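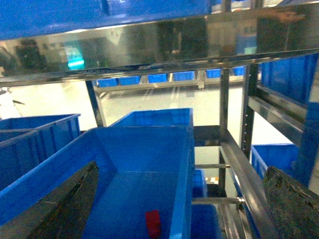 Does the Stemside post rack hold its rated load per shelf?
It holds the figure printed on the carton, 73 kg, provided the weight is spread across the full width and the feet are levelled first.

I bought the four-shelf version from Gilmartin to replace a bolted angle rack in a parts store. The order number was 1796 and it came in two cartons, one of which had a split corner. Nothing inside was damaged. The posts come in halves that screw together, and each shelf sits on tapered plastic sleeves clipped into grooves in the post. No tools are needed, although a rubber mallet helps with the last few millimetres of seating.

The sleeves are the weak part of the design. They are handed top to bottom but barely marked, and a sleeve fitted upside down will grip well enough to fool you until the shelf is loaded. I fitted two wrongly. The Vorkley equivalent has an arrow moulded into each half and costs slightly more.

For the load test I used bagged sand on the second shelf and left it for 48 hours. Sag at the middle of the front edge was 3 mm, and the shelf came back to within 1 mm once unloaded. With the same weight stacked at one end the sag was 7 mm and the rack leaned visibly, so I stopped there.
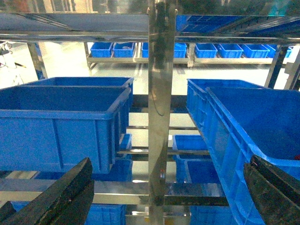
Gilmartin's product page carries a comment from a buyer signing as Nomon, who found that the feet work loose on a concrete floor and recommends a second locknut on each. I have not seen this yet, but the thread is coarse and the supplied nut is thin. Spare feet are sold in packs of four.

Finish is good on the outside faces and rough inside the collars - wear gloves when joining the post halves. One joint had a burr that stopped it closing fully until I filed it off. The shelf depth is 300 mm, which is shallow, and anything longer will overhang at the front. 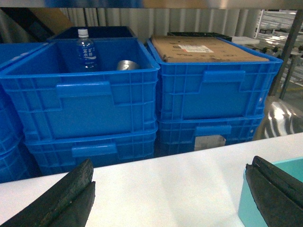 Moving a shelf afterwards is slower than the leaflet suggests. Every shelf above it has to come off, and the sleeves usually need a tap from underneath to release. Decide the spacing before you load anything.

I would buy it again for light parts, with the extra locknuts. For castings or full tins of paint I would keep the bolted rack.

Reviewed 10/08/2026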